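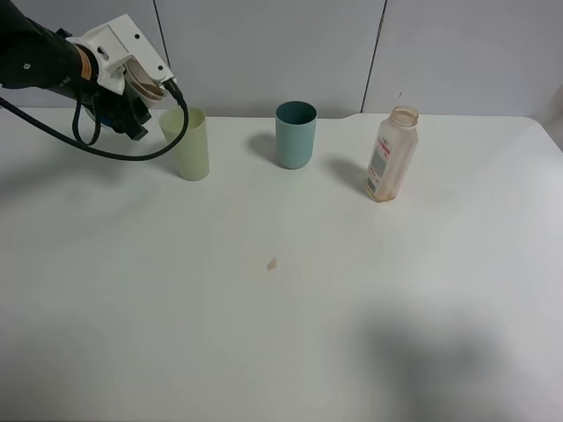

Pre-purchase inspection checklist, single-arm pouring and transfer cell, Ellenholm site. Filled in ahead of the July budget round. The question on the form is whether we should buy a second cell like the first, and my answer is scattered through the comments. Prunar's quote covers the arm and gripper and is silent on nearly everything the arm has to touch. Two cups and a squared plastic bottle on a bare white table make a fair test of reach, but they make a poor test of a working shift, and the quote should be read with that in mind.

Marks used: OK, QUERY, FAIL, N/A.

1. Cable routing at the wrist - QUERY
The long black cable hangs below the arm and comes back up to a ribbed connector on the white housing. In front of the green cup it has plenty of slack. Prunar lists a "dress kit" as optional. I would like to know who decided it was optional, and what a replacement cable costs.

2. Work surface - QUERY
Small tan mark or chip near the middle of the top. Cosmetic as far as I can tell. Do not let anyone price a new table on the strength of it.

3. Container position - FAIL
No fixture, no locating marks. The sales sheet says none are needed. Fine, then put that in the contract with a figure for missed picks.

4. Lighting - OK
Soft and even. Glints on clear plastic still need checking with the camera supplier (Havix), who have not answered my last 3 emails.

5. Guarding and emergency stop - QUERY
Not priced in either quote. Must be in before anyone signs.

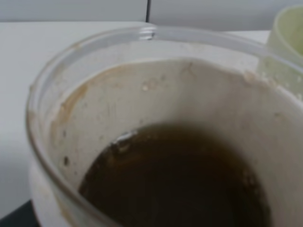 Equipment Planning Lead, Ellenholm
Comments on the second half of the checklist

6. Container condition - FAIL
Clear container with dark brown liquid in the bottom, a tan-brown streak down the inner wall and crusted residue up by the rim. A demonstration in clean cups tells us nothing about this. Both suppliers to repeat their trial with stained containers, at their own cost.

7. Seeing the fill level - QUERY
The edge of the liquid is uneven and the wall is blotchy. Havix claim their software copes. Qian say theirs copes too, for 700 a year more. Neither has sent results.

8. Cleaning - FAIL
No line for it anywhere. Someone has to wash containers and wipe down the gripper, and that is staff time we pay for. Add it to the running costs, please, and stop calling it "existing duties".

9. Spill protection - QUERY
What happens if liquid gets into the gripper or the connector? Prunar's warranty is 12 months and excludes "ingress". Ask for that word to be defined - in writing.

10. Spares - QUERY
Gripper parts quoted at 6 weeks. One set to be held on site, or we budget for standing idle.

11. Training - N/A
Included for the first cell. Check it has not crept back into the second quote.

Recommendation: hold the order. Release money for the repeat trial only, and bring items 3, 6 and 8 back once there are figures against them. Items 1 and 9 can be settled by email if Prunar are willing.

Copy to purchasing. Unsigned copies are not valid for release of funds.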